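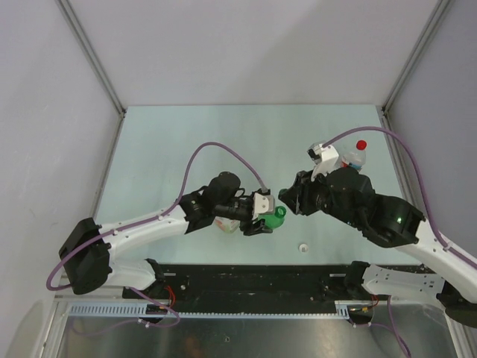
Do we need to keep the caps on the empties? Caps stay on, screwed down by hand, and the bottle goes in the crate as it is.

November 9, 2023 – bottles, again. Gerrit Meijer asked me to write up where we've got to with the sorting of the drinks bottles, so I'm doing it while I still remember which pile is which! We've got 86 on the shelf now and Goossens want their crates back by January, so no more hoarding please.

Green ones first. I like these, they're easy to tell apart by the cap even from straight overhead – there's a pale pointed star sort of thing printed on the top, and the plastic underneath lets the light through. 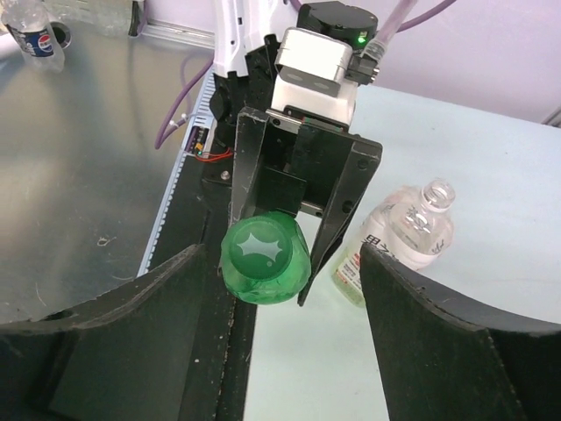 They go in the Brendis crate, necks up. I tried laying them flat last time and they rolled all over the place (Gerrit was very patient about it), so necks up it is. The clear ones are more of a nuisance, as the body vanishes a bit against a pale table and I end up looking for the cap and the label. Red ribbed cap, label with white, red and blue on it – that's the small clear sort, and it has its own crate next to the Rindness box.

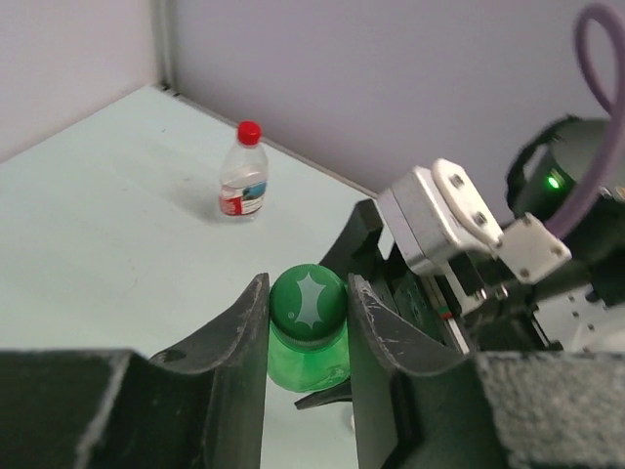 ## Still to do

- Ring Goossens about crate 169, the handle's split
- New marker pens
- Ask Gerrit if he wants the 2 odd bottles kept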